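Moving the notes archive off the old wiki

The Drimetti wiki has been running on the same box since I set it up, and the PHP version it depends on stopped getting security fixes a while back. I put off the migration through most of the fall. In January I finally exported everything and moved it to flat text files in a Git repository.

The export was the easy part. The wiki's built-in dump produces one large XML file, 369 pages in my case, with full revision history. I only wanted the latest revision of each page plus the date it was created, so I wrote a short script that walks the file, keeps the last revision, and writes it out under a name made from the page title.

Titles were the first problem. The wiki allows slashes and colons, and it treats the first letter as case-insensitive but the rest as case-sensitive. I ended up with two pages, "Pump notes" and "Pump Notes", that landed on the same path on my laptop's file system. The second silently overwrote the first. If you do this, lowercase the names first and have the script stop on a collision.

Links were the second problem. Internal links point at titles, and many of those go through redirects. I built a redirect table in a first pass, then rewrote the links in a second. Chains longer than one hop have to be followed to the end. The Flodness pages had a loop in them, which the old software had apparently been ignoring for years.

Attachments are stored by hash, so the table mapping hashes to names has to come out of the database separately. There were more than 400 of them. I dropped anything no page linked to.

Zulema Bravo asked why I didn't just use the converter everyone recommends. I tried it. It flattens nested tables, and half of the Cabral section is nested tables.

The whole conversion now runs in 60 seconds from a clean checkout. I did the final run on Saturday and left the old wiki up as read-only.
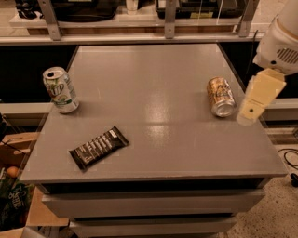 One 7UP, one gold can, one snack bar.

Remaining items: search is plain grep for now, which is fine at this size. Page history before the move exists only in the XML dump, compressed and checked in under /archive. The Didby pages still have broken anchors because the heading IDs are generated differently. I'll fix those by hand when I run into them.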